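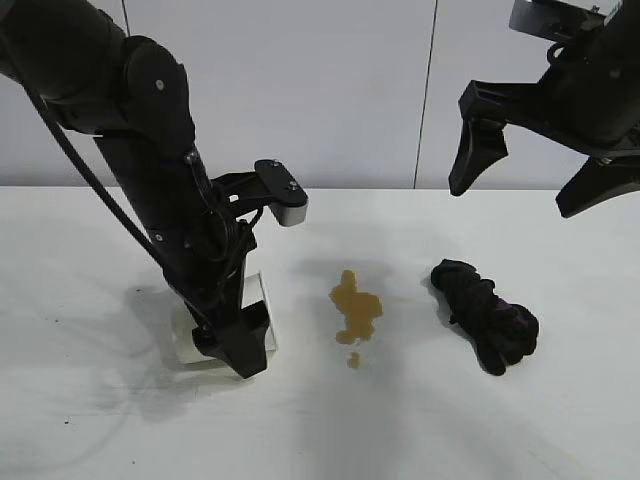

January 3, 2022

New year, so my feed is full of adverts for the Nullden food intolerance kit again. Finger prick, post it off, get a list of what to stop eating. I've read the whole website, small print included. Thread.

1/ The headline is that they check your blood against 213 foods. Sounds thorough. More foods doesn't mean a better test though, it means more chances to get a red mark next to something you had for tea.

2/ What they measure is IgG antibodies. Most people make some of these to food they eat. So if you have eggs every morning, don't be amazed when eggs come up. I can't find anything on the site that deals with this.

3/ My brother-in-law did one in November. It came back with 22 foods to avoid, including milk, wheat, almonds and, for some reason, cranberries. He'd had a bad stomach on and off for months and still hadn't seen a GP.

4/ He did feel better after a week or so. He'd also stopped drinking, given up takeaways and was going to bed at a decent hour. Which of those gets the credit? Nullden, apparently.
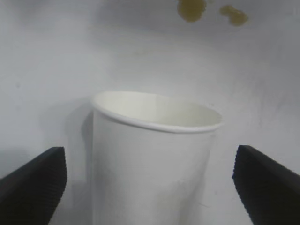 Ingrid Haverford: I cut out everything on my list and my bloating went. I don't much care what the antibodies mean if it works.

5/ Fair enough, Ingrid, and I'm glad you're better. But bloating comes and goes by itself, and people buy these kits when they're at their worst. I'd want to see what happens to people sent a made-up list. If there's a trial like that I'd love a link. I emailed Nullden to ask and got a discount code.

6/ The bit that bothers me most is wheat. If you stop eating it and THEN get tested for coeliac disease, the blood test can come back negative when you do have it. You need to be eating gluten beforehand. Their leaflet says this on page 10, under delivery times.

7/ There's a "review by our clinical team" for extra money. I asked who's on the team and what they're registered as. No names so far, just a line about "experienced practitioners" - could be anyone.

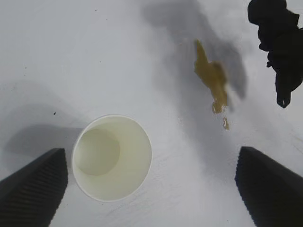
Paper cup on a white tabletop.

8/ Several people have asked about Brolell, the breath test one. Different thing. Breath tests are used in hospitals for some problems, lactose for one, but I don't know how well a home version holds up and I'm not going to guess.

9/ If your gut has been off for weeks, see your GP. Blood when you go, or losing weight without trying, ring them now. Keep eating normally until they've said which tests they want.

10/ Nullden have my email address and they're welcome to send the data. I'll post it here if they do, even if it makes me look daft.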